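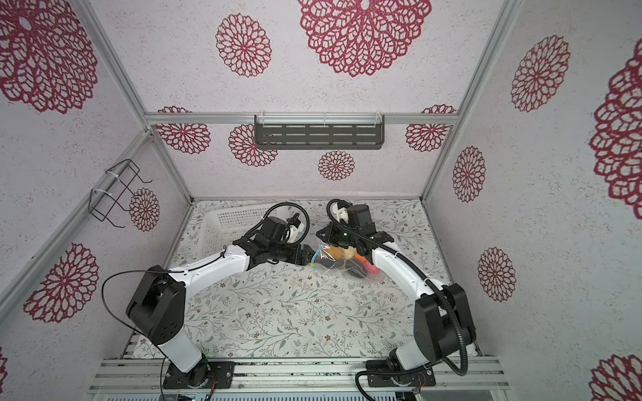 Cosemden Household Storage – Product Information Office, Arnley

Newsroom > Storage and Packing > Bags and Baskets

November | By the Product Information Office
37 shares | 2 comments

COSEMDEN ISSUES REVISED PACKING GUIDE FOR CLEAR BAGS AND MESH BASKETS

Guide covers mixed small goods, bag handling at the tabletop, and use of hanging racks

ARNLEY – Cosemden has released a revised packing guide for the Herard clear bag and the Karimi mesh basket. The guide applies to small household goods stored together in one bag and moved between a tabletop, a basket and a shelf. It replaces the leaflet previously packed with Herard cartons. Customers who have the earlier leaflet may continue to use it for bag sizes and carton codes, which have not changed.

The revision was prepared at the Arnley product room from customer correspondence and return records. A total of 1143 customer forms were read. The most common subject was mixed contents: customers reported that they could see something of the right color in a bag but could not tell whether the rest of the set was with it. The second was the opening of the bag, which customers described as hard to locate when several bags lay in one basket.

Scope

The guide covers clear bags holding mixed goods that are dry, light and free of sharp edges. It does not cover food, liquids, medicines or powders. Goods with exposed points, such as sewing needles or craft blades, should be placed in a rigid container before bagging. Batteries should be stored as directed by their manufacturer and are outside the scope of the document.

The recommended working surface is a clean tabletop with enough free area for the bag to lie flat beside the goods. Printed table coverings are acceptable. The Arnley product room uses a white covering with a thin gray-green vine and leaf pattern and small brown flowers. Customers who sort very small parts may prefer a plain surface, as small parts are harder to find against a print.

Herard clear bag

The Herard bag is a transparent plastic bag with a light blue strip at the opening. The color of the strip was selected for contrast with the body of the bag and with the goods most often reported on the customer forms. Orange, yellow and pink contents remain distinct from the strip in normal room light. Dark contents are also distinct, although a single dark object can be hidden behind brighter ones if the bag is overfilled.

For this reason the guide sets the fill level by visibility and does not give a weight. A bag is correctly filled when each kind of item can be seen from at least one side with the bag held up. If an item can be found only by feel, the contents should be divided between bags.

The guide gives the following sequence for a mixed bag:

Sort the goods by set before opening the bag. Leave anything that has no set to one side.

Place the largest item in first and move it to a lower corner.

Add bright items next. Add dark items last, against the front face of the bag.

Hold the bag at both sides, lift it clear of the table and let the contents settle. Shaking is not recommended for painted or coated goods.

Check both faces. Turn the bag once and check again.

Press out surplus air with the flat of the hand, working toward the opening.

The two-sided hold is new in this edition. The earlier leaflet called for a hold at the top only, with the bag hanging from one corner. In that position the contents collect at the lowest point and items at the center of the pile cannot be checked. Holding the bag at both sides opens out the faces and spreads the goods along the lower edge. It also keeps the opening from folding over on itself while the bag is being raised.

Karimi mesh basket

The Karimi basket is a white plastic mesh basket intended for filled bags awaiting storage. It may also be used for loose goods that are larger than the mesh. The guide recommends that the basket be kept at the back of the table, to the side of the working area, so that the front remains free for sorting. Left-handed and right-handed users may place it on either side.

Bags are to be stood in the basket with the strip upward. Bags laid flat should not be stacked above the rim. Where the basket is used for more than one set of goods, a card divider may be cut to the inner width and placed between the bags; Cosemden does not supply dividers. The mesh may be wiped with a damp cloth and should be fully dry before bags are returned to it.

Some customers asked whether the basket could be hung. It has not been designed for hanging when loaded. The empty basket may be hung by the rim from a hook wide enough not to catch on the mesh.

Hanging racks

A short section on hanging racks has been added at the request of customers with limited table space. Two general types are discussed: a metal shelf rack with rows of slotted openings, and a wire hanging rack. Either can be placed on a wall behind or beside the table. Both types are in place at the product room, the dark gray slotted rack on the back wall and the black wire rack on the left, fastened with cable ties to the aluminum framing.

Where a rack is attached to framing with ties, the guide states:

Use ties of one width throughout.

Place a tie near each end of the rack before adding any at the center.

Pull each tie until the rack does not shift by hand, then trim the tail.

Inspect the ties when the contents of the rack are changed, and replace any tie that is whitened or nicked.

Cable ties are suitable for light goods only. Racks intended to carry filled baskets should be fixed with the hardware specified by the rack manufacturer. Cosemden does not manufacture racks and gives no load figure for them.

Wall covering behind the table

The guide includes a note on backgrounds. Several forms mentioned that clear bags were difficult to inspect against a busy wall. Trials at Arnley used white paper printed with large dark red lacy flower patterns as a deliberately difficult background. Users could identify the colors in a bag against the paper but took longer to find the edges of the bag itself. The guide therefore recommends that bags be inspected against the lightest area available, or with a sheet of plain paper held behind them. No change of wall covering is required.

Labels

Labels are optional. Where used, they should be placed on the lower third of the bag, on one face only, so that the other face stays clear for inspection. Paper labels should be written before they are applied. Writing on a filled bag tends to mark the contents and gives an uneven line. Removable labels are preferred where a bag will be reused for a different set.

Reuse and disposal

Herard bags may be reused until the plastic becomes cloudy or the opening is torn. A bag with a split along the side should not be repaired with tape for use with small parts – the tape edge lifts and traps them. Empty bags are best stored flat, strips aligned, with nothing heavy on top. Disposal depends on local collection rules, and customers should check with the service in their area.

Packaging and availability

The guide will be packed with each carton of Herard bags leaving the Arnley warehouse. A carton contains 144 bags and is ordered under item number 2105. Cartons already held by retailers contain the earlier leaflet and will not be recalled or opened. Retailers may request loose copies of the revised guide for display beside the bags.

The Karimi basket is sold singly. The guide is not packed with the basket, but a shortened version covering placement, loading and cleaning has been added to the swing tag. Prices for both products are unchanged.

The text of the guide is the same for household and trade customers. Trade customers packing sets for resale should note that it does not replace any labeling rules that apply to the goods themselves.

About Cosemden

Cosemden supplies bags, baskets and tabletop sorting goods for household use. The product room and warehouse are located in Arnley. Herard and Karimi are Cosemden product lines.

Press and retail inquiries: Product Information Office, Cosemden, Arnley. Requests for printed copies received by noon on Wednesday are sent out the same week. Please quote the item number and state whether the full guide or the shortened basket version is required.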